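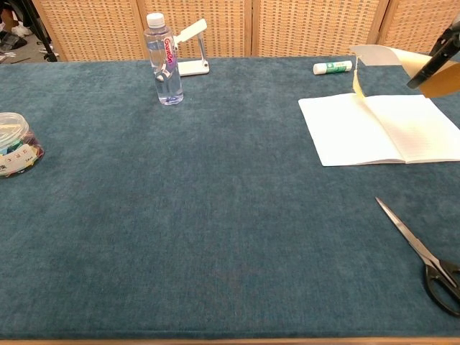 # Rimside desk set

Rimside is a collection of tabletop demonstrations recorded for imitation learning. Every episode was produced by a person driving the arm by remote control or by moving a passive copy of the gripper by hand. There are no scripted motions and no policy rollouts in this release.

## Contents

| Item | Value |
|---|---|
| Episodes | 3371 |
| Task families | 9 |
| Table layouts per family | 10 |
| Operators | 4 |

The paper families (peel, place, fold, tuck) make up most of the set. The rest cover stationery: notebooks, glue sticks, scissors, jars of small parts. Objects that play no role in the task are left on the table in most layouts, and their positions change between layouts but not within one.

## Collection

Two interfaces were used.

- `abella` – remote control. The operator holds a leader arm and the follower copies its joint positions. Gripper opening is mapped linearly from the trigger.
- `stikico` – by hand. The operator moves a handheld gripper with the same finger geometry, and the pose is recovered from tracking. Joint positions are not available for these episodes.

The `interface` field gives the source of each episode. Do not mix the two when training on joint targets. End-effector targets are in the table frame for both and can be pooled.

The camera in `view_chest` is worn by a person at the table, so it moves during an episode. Extrinsics are not supplied for this view. Use `view_fixed` if you need a static camera.

## Episode layout

```
episode/
 meta.json
 actions.npy
 state.npy
 view_chest.mp4
 view_fixed.mp4
```

`state.npy` and `actions.npy` share one clock. Video timestamps are in `meta.json` and should be used for alignment; frame index alone drifts over long episodes.

## Labels

Each episode has one instruction in English and a `success` flag set by the operator at the end. Failed attempts are kept. An episode with a failed first grasp and a good second one counts as a success, with `regrasp` set to true.

## Known problems

- Thin paper can curl over the fingers and hide the contact point in both views. Gripper width is a poor signal for whether a sheet is held – use the video.
- Trigger noise in early `abella` episodes shows as small openings and closings while the hand is still. These are marked `trigger_v1`.
- Tracking loss in `stikico` episodes is filled by interpolation. Filled steps are listed in `meta.json`.
- Table coverings differ between layouts, and friction was not measured.

## Splits

Splits are by layout, so no test layout appears in training. The Prulladberg split holds out one task family completely and is meant for transfer tests only. Please name the split when reporting results.

## Changes

- December: corrected the sign of wrist rotation in `stikico` actions. Earlier copies should be replaced.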